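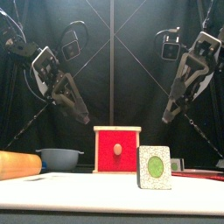
Learning to Sleep Again: A Talk with Shiuli Paul

3 Apr 2020

I have been a bad sleeper since college, so when a reader told me I should call Shiuli Paul, I cleared my whole morning. Shiuli runs a small sleep coaching practice called Danari out of the back half of her house, and she used to work nights herself, eleven years of them, in the mail room of a big printing firm. She picked up on the second ring and asked me what time I'd gone to bed. I told her. She made a noise.

"You don't have to be ashamed of it," she said. "One o'clock is fine if you get up at nine. Did you get up at nine?"

I got up at six-thirty.

We were supposed to talk for half an hour and ended up going close to two (my fault, I kept asking about my own problems). She's funny and blunt, and she doesn't like most of the advice that gets passed around. The warm milk, the lavender, the special pillows – she says people spend a lot of money on the bed and almost no thought on the morning.

"I had a client who paid 200 dollars for a pillow," she told me. "Nice pillow! I've tried it. But he was sleeping till noon on Sundays and then wondering why he couldn't drop off on Sunday night. Of course he couldn't. He'd only been awake half a day."

So the first thing she asks everyone to do is pick a wake-up time and stick to it, weekends too. I told her that sounded awful. She said yes, for the first couple of weeks it is. She doesn't care much when you go to bed during that stretch, as long as you wait until you're sleepy. I asked how sleepy is sleepy. "Reading the same line three times," she said. "Tired is different. You can be tired all day and not be sleepy once."

I've been thinking about that one ever since. I am tired all day.

Her own trouble started when she left the night job. She figured her body would just flip over to days, and it didn't. For most of a winter she was up at three in the morning cleaning the oven. What helped in the end was a neighbor, Periklis Giannakopoulos, who walked his dog at seven every day and needed company on the icy parts of the road. She said yes to be polite.

"I hated it. February, dark, this huge dog dragging the both of us. And then one night I was yawning at ten o'clock and I thought, well, what's this?"

She still walks with him. The dog is on its second hip, apparently.

I wanted to know about lying awake, which is my specialty. Shiuli's rule is that if you've been in bed long enough to get annoyed, you get up. No clock watching, either. She turned her alarm clock to face the wall years ago and says she'd like to turn everybody else's around too. You go sit somewhere with a low lamp and do something dull with your hands until your eyes start to go. She knits dishcloths, badly. One man she works with sorts screws.

"Not the phone," she said, before I could ask. "I know you were going to say the phone."

I was going to say the phone.

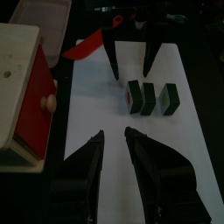
HEALTH & HOME

Coffee, Naps and the Notebook

Then we got to coffee, and I braced myself. But she drinks it! Two cups, both before lunch. She isn't strict about the number, she's strict about the hour, and she thinks a lot of people who say coffee doesn't bother them have never gone a week without the late one. I said I'd try it. She said, "People say that to me on the phone all the time."

Naps are allowed too, if they're short. Hers are 18 minutes, on the couch, with the kitchen timer going. I asked why 18 and she said that's where the dial on the timer sticks.

The one thing she does ask clients to buy is a cheap notebook. You write down when you got up, how you felt at lunch, and anything that's rattling around in your head before bed. She has 122 of her own pages from that first bad winter and she rereads them now and then. A lot of it is about the oven.

I asked if she ever has a rotten night these days.

"Last Tuesday," she said. "I got up, I did half a dishcloth, I went back to bed. Then I got up at my regular time and I was crabby till supper. You can put that in."

I've set my alarm for seven. The notebook has one entry so far, and it says "crabby."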